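Trinix Tabletop Arm Cell: Setup and Care

Product page, updated 2026-05-12

We love this cell. It's the one we reach for when a customer wants a six-foot table, an arm that can get to all of it, and a layout that somebody new can learn in a morning. The Trinix ships with the arm, the two-finger gripper, the pendant, the mounting plate and a bag of hook-and-loop straps (you'll use more of them than you think!). The table frame is bolted together at our Sandville shop and arrives in one piece.

Setting up the table

Bolt the arm down before you do anything to the surface. The base takes 4 bolts, tightened a little at a time in a cross pattern, then once more after the first day of running.

Next comes the paper. Plain brown kraft paper is still our favorite work surface, and we've tried plenty of fancier ones. It's cheap, it doesn't glare, and when it gets chewed up you peel it off and roll out more. Pull it snug and lay your grid in colored tape, long lines first and crosswise lines after. Big rectangles are fine. The grid gives you a quick way to say where a part goes, and a way to put it back in the same spot tomorrow. 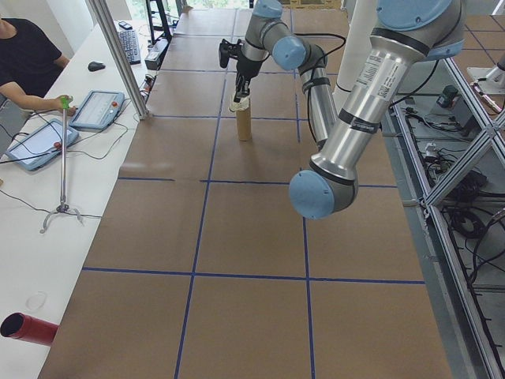
Then teach your pick points, starting with something light and forgiving. A cardboard tube stood on end is great practice, because it shows you right away if the fingers are coming down at a slant. Bring the gripper in from straight above, slow the speed for the last 2 inches, and save the point once both fingers meet the tube at the same moment. If one side touches first, nudge the arm over and try again.

Cables

Run the gripper cable along the forearm and strap it on both sides of the elbow. Leave a generous loop at each joint! A loop that looks sloppy with the arm folded is often just right with the arm stretched out. Swing every joint through its full range at low speed and watch the cable the whole way before you let a program run.

Pendants stay on the side desk, screen up, with the red stop button facing the operator and within easy reach.

Looking after it

Every week, wipe the joint caps with a damp cloth and check the straps for fraying. Check the finger pads too. Shiny pads slip, and a new set goes on with two small screws.

Every 300 hours, snug up the frame bolts, unplug and reseat the gripper connector, and run the zero check from the pendant menu. We reworked the zero check in April and it's much quicker now.

If the gripper starts missing by a hair, look at the mount behind it before you reteach a single point. A loose mount screw is an easy fix, and your saved points will still be good.

Spares and add-ons

Finger pads, pair: part 173
Pleltance cable strap kit
Vakulenko side desk, white top
Kraft paper roll and grid tape

All spares ship from Sandville.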